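Looking after the two-finger gripper on the water cell

Posted by Gayan Jayawardena, Fri 7 August

These are the steps we follow for cleaning, checking and re-zeroing the gripper on the Cesska bench arm after it has been working over the water tray. The same steps apply to the second arm at Pennington, which has the same gripper but an older wrist bracket. Set aside an hour the first time. Once you know where the screws are it goes much faster.

The gripper is rated for splashes on the fingers only. The body, the motor housing and the wrist camera are not sealed. Most of this job is keeping water where it belongs and finding it when it has gone somewhere else.

When to do it

Do a wipe-down at the end of every day the tray has been filled. Do the full job every 200 hours on the cell's run counter, or sooner if the zero check drifts or the fingers start to drag on closing. Write the counter reading in the maintenance log before you start, as it resets if you pull the controller fuse.

What you need

2 mm and 2.5 mm hex keys
Lint-free cloths
A soft toothbrush
Fresh water and a drop of dish soap
Isopropyl alcohol
Lovex dry-film lubricant (the pen, not the spray)
The 10 mm gauge block from the top drawer
A feeler gauge set
Blue threadlocker

1. Park the arm

Run the program called PARK_SERVICE. It brings the wrist up and swings it away from the tray, with the fingers pointing down and half open. Wait for the brakes to click in. Press the e-stop, switch off the controller at the wall and hang the tag on the switch. Don't work on the fingers with only the e-stop pressed. The gripper has its own supply and will hold its last position.

Unplug the gripper cable at the wrist. Pull on the collar and leave the cable itself alone. Look into the connector with a torch. If there is any green or white crust on the pins, stop and replace the lead.

2. Take the fingers off

Each finger is held by two 2.5 mm screws through the carriage. Loosen all four before removing any of them. Mark the left finger with a bit of tape on the back. They look the same but have worn differently, and swapping them will throw out your zero.

Put the screws in a dish. Spares are an odd length and have to come from Dralunitz, who usually take until the following month to send them. The ones we ordered in May were the last in the drawer.

3. Clean

Wash the fingers in soapy water, brushing along the slots and the inner faces. Soap from the foam jobs dries in the slots and will hold grit there. Rinse in fresh water and dry with a cloth, then leave the fingers standing on end while you do the carriages.

Wipe the carriages and rails with a cloth dampened with isopropyl. Don't spray anything at the gripper body. Clean the camera window last, with a dry cloth first and then a barely damp one.

4. Check for wear

Light scuffing at the tips is fine. Run a fingernail along the inner edge of each finger. If it catches, take the burr off with 900 grit paper on a flat block, two or three light strokes. Replace the pair if the tips are chipped or if either one rocks when laid on the bench plate. Never replace a single finger.

5. Lubricate and refit

Draw one line of Lovex along each rail and slide the carriages end to end by hand until they move evenly. Wipe off anything that builds up at the ends.

Put a small dot of threadlocker on each screw, fit the fingers to their own sides and run the screws in until they just touch. Close the fingers on the gauge block, square them up against it, and then tighten in turn, a bit at a time. Remove the block and close them fully by hand. A 0.05 mm feeler should not pass between the tips.

6. Re-zero

Reconnect the cable, remove the tag and power up. From the gripper page choose Calibrate, then Close. When it stops, press Set Zero. Open to 10 mm, offer up the gauge block and close on it. The reading should be within 0.1 mm. If it isn't, the fingers have moved and you need to go back to step 5.

7. Test over the tray

Fill the tray to the lower line and put the usual items in. Drop the arm speed to 10 per cent and bring the gripper in over the near corner, keeping your thumb on the pendant stop.

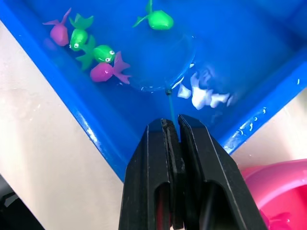
Thin items are the best test of the zero. A gripper that is out by a few tenths will still pick up a block or a cup, but a string or a stem will slide through it. Pick and release one several times and watch the force reading on the pendant. It should settle at the same value each time.

Check the height as well. The waterline must stay well below the carriages at the lowest point of the program. If you have changed the tray or raised the table, teach the low point again.

If something is wrong

Fingers close unevenly: one carriage is dirty or a rail is dry. Repeat steps 3 and 5.

Error 72 at power-up: the cable collar isn't fully home. Power down, reseat it and try again.

Camera picture is cloudy and wiping the window doesn't help: moisture is inside the housing. Take the camera off, remove the back plate and leave it overnight in the dry box with fresh desiccant.

Reading jumps when the arm moves: look for a worn spot in the lead where it passes the wrist bracket. The Pennington bracket has a sharper edge and needs a sleeve there.

Log the finished job with the new counter reading, the zero error you measured and any parts used.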